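Winter coats: fold, bag, drop off

Quick one this month, I'm typing between loads of laundry. The coat drive is back on and the Bovthorpe box is out from November, same spot as last year, inside the side door by the radiator. Grostlow people can use it too, no need to drive all the way to Rainer.

Last winter we passed on 971 coats between the three towns. Rupert Schnyder has the tally sheet on his fridge and will show it to you whether you ask or not. Puffers went first, kids' sizes right behind. Wool ones slower, but they went.

Now, folding. We had a lot of balled-up jackets stuffed in grocery bags last time and it took two evenings to sort out. So please, use the bed. Best surface in the house for it. Jacket down flat, front up, arms out, smooth the body with your hands. Check the pockets. All of them!! We found 17 house keys last year and a retainer. 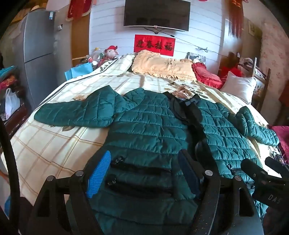 Then zip everything, pockets included. Flip it over, sleeves across the back, fold up from the hem in thirds. Press down slowly with your forearms so the air comes out thru the seams. Don't sit on it. Wulan Lumenta does hers in a pillowcase and swears by it, and I tried it with my son's old parka and ok yes, it stays put.

Vacuum bags: please no. The down stays squashed for ages and then we're the ones fluffing them.

Washing. Yes if you can, cold, gentle, and dry it all the way thru, couple of tennis balls in the dryer. A damp puffer in a closed bag is a bad smell by morning. If the label says dry clean only, leave it as is and put a note in the pocket.

Sizes on masking tape, on the outside of the bag. Adult or kid, S M L, done. Broken zippers are fine, put "zip" on the tape and it goes in Wulan's mending pile. Rips bigger then your hand, maybe not this time.

Box gets emptied at 8 every evening. If its full, text the coat line, last four digits 3869, and somebody will come by. Please don't leave bags on the step, it rained on them twice last year.

Gloves and hats next issue.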